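Can they do the washing up yet? A morning at Malabanan

06/11/2020

Several of you have asked me, since the piece I wrote in May about the sock-sorting machine, whether any of these robots can really do a useful job yet, and whether we might all hope to be let off the ironing before we are too old to enjoy it. It's a fair question, and one I've been putting to anybody who will stand still long enough. So when Felicidad Buenaventura invited me over to the Malabanan workshop in Zancombe I said yes before she had finished telling me where to park (round the back, by the bins, and mind the kerb, which I did not).

Felicidad has spent most of her working life mending things. She started on washing machines, moved on to tills and then to office computers, and for the last few years she has been trying to get a robot arm to do some of the fiddly bits for her. She is very good company and makes a proper cup of tea, and she won't be hurried into promising anything -- I did try.

Her view is that people have the order of difficulty upside down. We look at the inside of a computer and think it must be terribly hard, and we look at a sink full of breakfast things and think a child could do it, which of course a child can, if you ask often enough. For a machine it is very nearly the other way about. A computer part has one shape and one place to go. Your porridge bowl might be anywhere, with a spoon stuck in it, under a tea towel.

So the job they have chosen at Malabanan is building up and stripping down ordinary desktop computers. The parts wait in a holder where the arm can find them, each in its own slot, and the computer lies on its side with its insides facing the ceiling. I had pictured something much grander, with flashing lights, but it's really a metal bench and a great deal of patience.

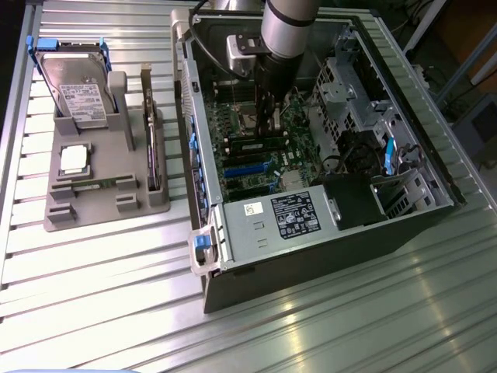 The arm reaching down into an open desktop computer, with a hard drive, processor and memory module in the grey tray alongside.

The memory is the part that everyone there talks about. If you have ever pushed a stick of it in yourself you will know that horrid moment when it seems you must be about to break something, and then it clicks. A person feels that through the thumbs and knows when to stop. The arm has to be taught what "enough" feels like, and Felicidad says they logged 422 goes at that one movement before she would let it near a computer she cared about. Even now she likes to have somebody in the room. Screws are better than they were. Loose cables are still a misery, as they never lie the same way twice, and when one flops across the opening the whole business stops and a human being has to come and tuck it out of the way.

I asked how it compared with a person for speed and she laughed at me. On a good day she can fit a processor, memory and drive while she's on the telephone to a customer. The arm takes about 3 times as long as she does, though it will do the five-hundredth one just as carefully as the first, and she freely admits that she wouldn't.

As for the house, she is kinder about it than I expected. She thinks we shall see machines that do one chore in one spot for quite a while before we see one that wanders about tidying up. Her neighbours in the next unit, Prudov, have been working on folding towels, and a towel that is already flat on a table is apparently no great trouble. A towel in a heap with a sock inside it is another matter! There was also a kitchen helper from Rovach on show at the open day, priced at £2295, which wiped a worktop very nicely so long as you had cleared it first. I felt that I could manage the wiping myself once the clearing had been done, and I said so, perhaps a bit loudly.

I came away more hopeful than I went in, I must say, at least for workshops and factories where the parts can be laid out neatly beforehand. For the kitchen I'd hang on to your rubber gloves. Felicidad has said I may come back in the spring, when they hope to have moved on to the cables, and if anyone would like to join me please drop me a line and I'll ask how many she can fit round the bench. Bring a jumper, as the heating only reaches the front half.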